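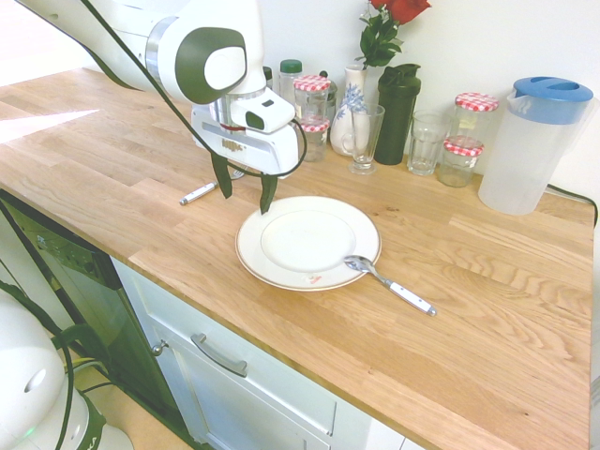

A robotic arm above a plate on a kitchen countertop, with its gripper fingers open.

Household robots: a sober view from the Tullton programme

By the Motivum communications office
2020-05-03

Share 7 | Comments 0

Motivum has tested robotic arms on domestic tasks at its Tullton site since November. The head of the household program, who under the organization's policy is not identified, spoke with this office on whether such machines are ready for ordinary homes.

The answer was direct. "They are not ready, and I would not want a family to buy one on the strength of a short video," the program head said. "A plate on a counter is a reasonable task for us today. A full sink after dinner is a different matter."

Tableware has taken up much of the work. A plate offers the gripper only a thin rim, and a spoon resting on that rim adds a second problem: the machine must decide which item to deal with first. "A person moves the spoon without thinking about it," the program head said. "We have to decide whether the arm should do that, and then teach it how."

The team recorded 700 attempts at clearing a single place setting over the winter. Of these, 421 were completed with no help from staff. The program head regards the result as encouraging but warned against reading too much into it. "Our people arrange the counter before each attempt. At home, the person who arranged the counter is four years old."

Glassware remains difficult. Clear objects are hard for a camera to judge, and an arm that misses a tumbler by a small margin may knock over whatever stands beside it. The program therefore treats the back of the counter as an area to be avoided, and an attempt is stopped if the arm enters it.

Shop-floor work was described as closer to regular use. Urari, a packaging firm that shares its findings with Motivum, has an arm placing filled jars into trays. "The jar is the same jar every time, and the tray is where it was yesterday," the program head said. "That is most of the difference."

Cost was also raised. Cherkaoui, which supplies replacement parts to the program, rates its finger pads for 500 hours of use. The program head considers that acceptable in a workshop and poor in a kitchen — few households would keep a maintenance log.

Asked when a machine might clear a table without supervision, the program head declined to name a year. The next stage of testing will use cutlery and plates of mixed sizes, with the items placed by visitors to the site.

This website uses cookies to improve your visit. Accept | Manage settings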